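당나귀 발굽 관리, 아홉 달째 적어 두는 것

2020년 7월 20일

지난 글에 당나귀 발굽은 말하고 똑같이 깎으면 되느냐는 댓글이 달렸다. 답글로 쓰다가 길어져서 따로 올린다. 나는 수의사도 장제사도 아니고, 집 뒤 땅에서 당나귀 두 마리를 키우는 사람이다. 암컷이 엘로우, 거세한 수컷이 롤리아다. 둘이 온 지 아홉 달이 됐고 그동안 제일 시간을 많이 쓴 일이 발이었다. 먹이는 일은 생각보다 금방 손에 익었는데 발은 지금도 배우는 중이다.

먼저 질문에 답하자면 똑같이 깎지 않는다. 당나귀 발굽은 말보다 좁고 더 서 있는 편이다. 위에서 보면 동그랗다기보다 길쭉한 U자에 가깝다. 뒤꿈치도 높고 벽이 땅과 이루는 각도가 가파르다. 말만 해 온 사람이 당나귀를 처음 깎으면 말 발굽 모양으로 눕히려고 하는 경우가 있다고 한다. 우리 집에 오는 호소다 다이치 씨는 당나귀를 여러 해 본 사람인데, 처음 온 날 연장을 꺼내기 전에 두 마리를 마당에서 한참 걷게 했다. 걷는 것을 보고, 서 있는 것을 옆에서 보고, 그다음에 발을 들었다. 그날은 앞발만 조금 깎고 갔다. 뒷발은 애들이 아직 준비가 안 됐다고 했다.

나는 그때 좀 불만이었다. 멀리서 부른 사람인데 반만 하고 가니까 그랬다. 지금은 그렇게 해 준 게 맞았다고 생각한다.

엘로우는 처음부터 발을 잘 주는 편이었다. 앞 주인이 손을 많이 댄 것 같다. 문제는 롤리아였다. 롤리아는 목이나 등은 만져도 가만히 있는데 손이 앞다리 무릎 아래로 내려가면 발을 쿵 내려찍었다. 뒷다리는 아예 엉덩이 근처에도 못 가게 했다. 차지는 않았다. 그냥 자리를 옮겼다. 내가 따라가면 또 옮기고, 그러다 보면 울타리를 따라 한 바퀴를 돌게 된다. 당나귀는 말처럼 확 달아나지 않고 일단 멈춰서 버틴다는 이야기를 많이 하는데, 롤리아는 버티기도 하고 걸어가기도 했다. 그날 기분에 따라 달랐다.

처음 한 달은 내가 잘못했다. 고삐를 짧게 잡고 다리를 억지로 들려고 했다. 들기는 들었다. 그런데 들면 롤리아가 체중을 나한테 싣고, 나는 허리가 아프니까 놓고, 놓으면 롤리아는 발을 빼면 끝난다는 것을 배운다. 매일 열심히 그것을 가르친 셈이다. 캐나다에서 당나귀를 오래 키운 카린 가뇽 씨한테 영상을 찍어 보냈더니 답장이 짧게 왔다. 다리를 들지 말고 다리에 손을 대는 것부터 다시 하라고 했다. 그리고 내가 먼저 손을 떼라고 했다. 롤리아가 움직여서 손이 떨어지는 것 말고, 가만히 있을 때 내가 떼는 것.

그래서 다시 시작했다. 순서를 적어 두면 이렇다. 어깨에 손을 올리고 가만히 있으면 손을 뗀다. 그게 되면 앞다리 위쪽까지 쓸어내리고 뗀다. 다음은 무릎, 다음은 정강이, 다음은 발목. 하루에 한 단계씩 올라가는 게 아니고 어떤 날은 어제 되던 것이 안 됐다. 안 되면 되는 데까지 올라가서 거기서 끝냈다. 간식은 썼다 안 썼다 했다. 롤리아는 간식 주머니를 보면 머리를 주머니에 들이밀어서 다리 연습이 안 된다. 목덜미를 긁어 주는 게 더 나았다. 갈기 시작하는 데를 긁으면 윗입술이 길어지면서 가만히 서 있는다.

시간은 짧게 했다. 길게 하면 나도 짜증이 나고 그걸 당나귀가 안다. 아침에 건초 주기 전에는 안 했다. 배고픈 당나귀한테 발을 달라고 하는 건 서로 힘들다. 건초를 조금 먹고 난 다음, 둘 다 그늘에 서서 졸 때가 제일 좋았다.

엘로우를 옆에 세워 두는 것도 도움이 됐다. 당나귀는 짝이 안 보이면 불안해한다. 처음에 나는 한 마리씩 따로 떼어서 하는 게 집중이 될 줄 알고 롤리아만 마당으로 데리고 나왔는데, 롤리아는 내내 고개를 들고 엘로우 쪽만 봤다. 울기도 했다. 이웃집 개가 따라 짖어서 더 정신이 없었다. 둘을 같이 두고 엘로우 발부터 만지고, 그다음 롤리아를 만지는 식으로 바꾸니 훨씬 차분해졌다. 롤리아가 엘로우를 보고 배운 건지 그냥 마음이 놓인 건지는 모르겠다.

앞발을 처음 제대로 든 날은 싱거웠다. 발목 뒤 털을 살짝 잡고 기다렸는데 롤리아가 체중을 반대쪽으로 옮기더니 발끝만 세웠다. 땅에서 떨어진 건 종이 한 장 정도였다. 바로 내려놓게 하고 긁어 줬다. 며칠 그것만 했다. 높이 드는 건 나중에 저절로 됐다. 높이 들 필요가 별로 없다는 것도 그때 알았다. 당나귀는 키가 작아서 사람이 자기 편한 높이로 다리를 들면 당나귀한테는 너무 높다. 특히 다리를 바깥으로 벌려서 당기면 싫어한다. 내가 무릎을 굽혀서 내려가는 편이 낫다. 대신 무릎이 아프다.

뒷발은 더 오래 걸렸다. 손으로 바로 안 하고 부드러운 밧줄로 시작했다. 밧줄을 발목에 묶는 게 아니고 다리 뒤로 둘러서 양 끝을 내가 잡고 있는 식이다. 놓으면 바로 풀린다. 묶어 놓고 하는 사람도 있는데 나는 안 한다. 당나귀가 놀랐을 때 안 풀리는 것은 사람도 당나귀도 다친다. 처음 해 보는 사람이면 옆에서 봐 줄 사람 없이는 안 했으면 좋겠다. 나는 툰자이 세제르 씨가 와서 봐 줬다. 이분은 튀르키예에서 자라면서 당나귀를 짐 싣는 일에 쓰던 집 사람이라 다루는 게 조용하다. 말도 별로 안 한다. 롤리아 옆에 가서 그냥 서 있다가 엉덩이에 등을 기대고 딴 데를 봤다. 롤리아가 그걸 이상하게 여기지 않았다. 나도 따라 해 봤는데 나한테는 한참 뒤에야 그렇게 해 줬다.

발을 들 수 있게 되면 그다음은 매일 파내는 일이다. 발굽 파개로 뒤꿈치에서 앞쪽으로 긁는다. 가운데 삼각형으로 생긴 부분이 제차인데 그 양옆 홈에 흙하고 똥이 낀다. 여기를 제일 꼼꼼히 봐야 한다. 홈이 깊어지고 검은 것이 묻어나고 냄새가 나면 제차부란이다. 냄새는 한 번 맡으면 안 잊어버린다. 엘로우가 작년 겨울 지나고 왼쪽 뒷발에 왔다. 심하지는 않았고 깨끗하게 파내고 말리고 수의사가 준 약을 발라서 나았다. 나은 다음에도 그쪽 홈은 다른 발보다 깊다.

당나귀는 원래 건조한 땅에서 살던 동물이라 발굽이 물을 잘 먹는다고 한다. 우리나라 여름은 당나귀 발에 안 맞는다. 장마 때 운동장이 진창이 되면 나는 차라리 풀밭보다 마사토를 깐 쪽으로 애들을 몰아 둔다. 지난봄에 마사토를 깔았는데 그 돈이 제일 안 아깝다. 원래는 축사 앞만 깔려고 했다가 물통 주변까지 넓혔다. 물통 주변이 제일 질기 때문이다. 당나귀가 물을 마시면서 흘리고, 그 자리를 계속 밟는다. 물통은 자리를 가끔 옮겨 주는 것도 방법이다.

마사토를 깔고 나서 달라진 것이 하나 더 있다. 발굽이 조금씩 저절로 닳는다. 그렇다고 안 깎아도 되는 건 아니다. 우리 집 정도 넓이에서 걷는 것으로는 자라는 만큼 닳지 않는다. 호소다 씨는 두 달을 넘기지 말라고 했고 나는 그대로 한다. 다음에 오는 게 8월이다. 애들마다 자라는 속도가 다르니 자기 집 당나귀는 자기 집에 오는 사람하고 정하면 된다. 롤리아가 엘로우보다 빨리 자란다. 사진을 같은 각도로 찍어 두면 비교가 된다. 나는 깎기 전과 깎은 후에 옆에서 한 장, 앞에서 한 장, 바닥 쪽 한 장을 찍는다. 바닥에 카메라를 거의 대고 찍어야 각도가 보인다.

백선이라고 부르는 병 이야기도 해야겠다. 발굽 벽과 바닥 사이 하얀 선이 벌어져서 그 안으로 흙이 들어가고 부스러지는 것인데 당나귀한테 흔하다고 들었다. 롤리아 오른쪽 앞발 앞부분에 작은 구멍이 있었다. 나는 돌에 찍힌 줄 알고 넘어갔다. 호소다 씨가 보고 파 들어갔더니 생각보다 깊었다. 바깥벽을 조금 열어서 공기가 통하게 했고, 다 자라서 내려올 때까지 몇 달 지켜봤다. 지금은 흔적만 있다. 구멍이 보이면 작아도 그냥 두지 말고 사진을 찍어서 물어보는 게 좋다.

먹는 것이 발에 가는 것도 적어 둔다. 당나귀는 살이 쉽게 찐다. 말 사료를 말처럼 주면 안 된다. 살이 찌고 당이 많은 풀을 먹으면 제엽염이 올 수 있고, 제엽염은 발굽 안쪽이 상하는 병이라 한번 오면 오래간다. 우리는 섬유질 많은 볏짚을 주로 먹이고 건초는 저울에 달아서 준다. 한 번에 두 마리 몫으로 2000그램을 달아서 그물에 넣고, 나머지는 볏짚을 언제든 먹게 둔다. 우리 집 애들 몸집과 상태에 맞춘 양이니 그대로 따라 하지는 말기 바란다. 당근은 하루에 조금. 사과는 거의 안 준다. 손님이 오면 자꾸 주려고 해서 축사 문에 주지 말라고 써 붙였다.

봄풀은 제일 조심한다. 새로 올라온 풀이 보기에는 좋아도 당이 많다. 4월에는 풀밭에 거의 안 내보냈다. 엘로우는 울타리 밑으로 목을 내밀어서 바깥 풀을 뜯었다. 목이 닿는 데까지 반달 모양으로 풀이 없어졌다.

당나귀는 아파도 티를 잘 안 낸다. 말은 절뚝거리면 금방 보이는데 당나귀는 그냥 좀 조용해진다. 밥을 천천히 먹거나 평소보다 오래 누워 있거나 한 발에 체중을 덜 싣는다. 엘로우 발이 안 좋았을 때 내가 본 건 절뚝거림이 아니고, 물통까지 가는 길을 돌아서 간 것이었다. 자갈이 있는 데를 피해서 간 것이다. 며칠을 보고서야 이상하다고 생각했다. 그래서 이제는 아침에 애들이 걸어오는 것을 먼저 본다. 발굽 벽에 손바닥을 대 보는 것도 매일 한다. 평소 온도를 알아야 뜨거운 것을 안다. 여름 낮에는 햇볕 때문에 다 따뜻하니까 아침에 하는 게 낫다.

비용을 물어보는 분도 있었다. 금액은 지역마다 너무 달라서 안 적는다. 다만 당나귀 값보다 발에 들어가는 돈이 더 든다고 생각하고 시작하는 게 맞다. 올 수 있는 장제사를 먼저 찾고 당나귀를 들이는 순서가 좋다. 나는 거꾸로 해서 고생했다. 처음 전화한 데는 당나귀는 안 한다고 했고, 두 번째는 온다고 하고 안 왔다. 뷜렌트 크르므즈귈 씨가 호소다 씨를 소개해 주지 않았으면 더 오래 헤맸을 것이다.

연장 이야기. 매일 쓰는 것은 솔이 달린 발굽 파개 하나다. 솔이 뻣뻣한 것이 좋다. 작은 줄도 하나 있는데 이건 깎는 날 사이에 가장자리가 깨졌을 때만 살짝 다듬는다. 칼은 안 쓴다. 호소다 씨가 한 번 쥐여 준 적이 있는데 내 손가락을 벨 것 같아서 돌려줬다. 파개는 잃어버리기 쉬우니 손잡이가 밝은 색인 것으로 산다. 초록색을 샀다가 풀밭에서 잃어버렸고 이듬달에 엘로우가 밟고 있는 것을 찾았다.

기록은 공책에 한다. 날짜, 어느 발, 냄새, 깨진 데, 기분. 기분은 내 기분이 아니고 당나귀 기분이다. 나중에 읽어 보면 롤리아가 발을 안 준 날은 대부분 바람이 센 날이거나 옆 밭에서 기계를 돌린 날이다. 그런 날은 앞발만 보고 끝낸다. 일으즌 쿠르툴루쉬 씨가 표로 만들면 보기 좋다고 양식을 보내 줬는데, 칸을 채우다가 안 쓰게 됐다. 공책은 축사에 두니까 손이 간다. 겉장이 한쪽 없는 건 롤리아가 먹었다.

요즘 하는 연습은 다른 사람한테 발을 주는 것이다. 나한테는 네 발을 다 주는데 모르는 사람이 오면 롤리아는 다시 처음처럼 군다. 그래서 놀러 오는 사람한테 부탁해서 어깨부터 무릎까지만 쓸어내려 보게 한다. 모자를 쓴 사람을 특히 싫어해서 모자도 여러 가지 써 본다. 우비도 입어 봤다. 우비는 바스락거리는 소리 때문에 며칠 걸렸다. 호소다 씨가 가죽 앞치마를 두르고 오니까 나도 비슷한 것을 두르고 옆에 서 있다. 8월에 올 때까지 뒷발을 편하게 주는 것이 목표인데 안 되면 또 앞발만 하고 갈 것이다.

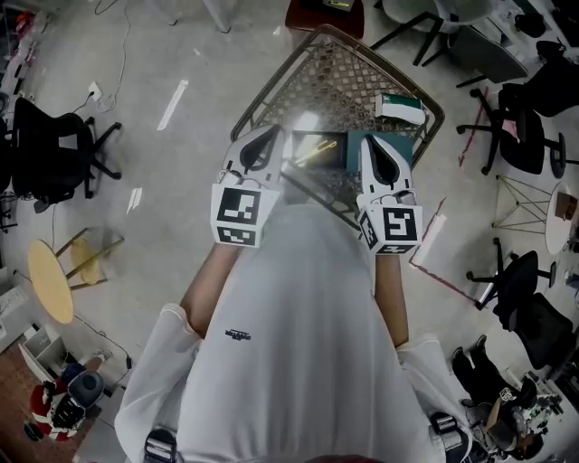
파개하고 솔은 쓰고 나서 바로 씻어야 제차부란이 다른 발로 옮겨 갈 걱정이 적다. 나는 한동안 씻은 것을 양동이 안에 그대로 던져 놨는데 솔 밑동이 늘 축축하고 냄새가 났다. 말리는 자리로는 사진에 나온 것 같은 네모난 철망 상판 테이블이 제일 낫다고 본다. 물이 밑으로 빠지고 바람이 아래위로 통한다. 콘크리트 바닥 위에 놓으면 흘러내린 물을 쓸어 내기도 쉽다. 망 구멍이 크면 작은 솔은 빠지니까 사기 전에 한번 올려 보는 게 좋다. 입는 옷은 나도 여름에는 반팔인데, 흰색은 발굽 파는 날에 안 입는다. 무릎에 발을 올리다 보면 배 쪽에 진흙이 묻고 잘 안 빠진다. 약 바르는 법은 수의사한테 다시 물어보고 나서 다음에 쓰겠다.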